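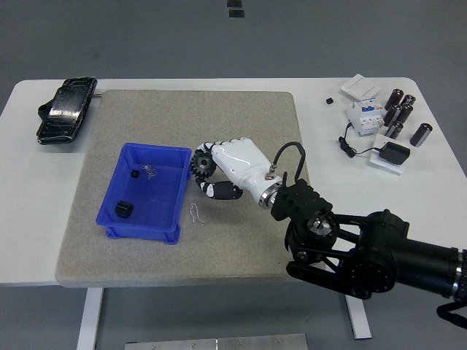

Work table with mat and blue storage bin.

Support > Office Machines > Drivton Letter Folder > Set-Up Guide > Section 5

August 21, 2023
By Griltetitz Technical Publications

Section 5. Installing the Folder and Setting the Fold Plates

Read this section in full before connecting the machine to power. Installation must be carried out by an adult on a level, steady surface. The folder must not be operated on carpet, on a cart, or on a shelf above shoulder height.

5.1 Placing the machine

1. Lift the folder from the carton by the two side grips. Do not lift it by the paper tray.
2. Remove the tape from the top cover and both fold plates.
3. Leave a clear space of 260 mm behind the machine for the power cord and the exit rollers.
4. Keep small fasteners in a bin or tray until the plates have been fitted.

Note: The transit screw under the top cover must be kept. It is needed again whenever the machine is shipped for service.

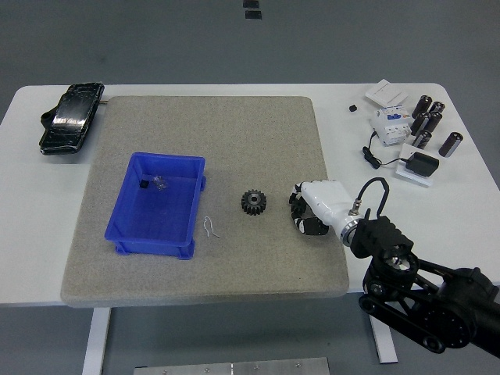

5.2 Fitting the fold plates

1. Confirm that the power switch is in the OFF position.
2. Slide the upper plate into its guides until both latches click.
3. Fit the lower plate in the same manner. The printed scale must face outward.
4. Set both stops to the position shown on the Mummont chart inside the cover – the letter fold is marked in bold.
5. Tighten the stop knobs by hand only.

Caution: Keep loose clothing, jewelry, and long hair away from the rollers. Unplug the folder before clearing a jam.

5.3 Test run

1. Fan the paper and load no more than six sheets for the first test.
2. Press START and check the first folded sheet against the chart.
3. If the fold is uneven, loosen the upper stop, move it by one mark, and repeat the test.
4. When the fold is correct, load the tray up to the fill line.

Note: Clean the feed rollers with a dry cloth after every 700 sheets. Coated paper leaves more dust – clean more often when using it. Sites covered by a Cuypers service plan should record each cleaning on the card supplied with the plan.

If the machine does not start, see Section 6, Fault Lights.

Contact Griltetitz Customer Support | © 2023 Griltetitz. All rights reserved. | Back to top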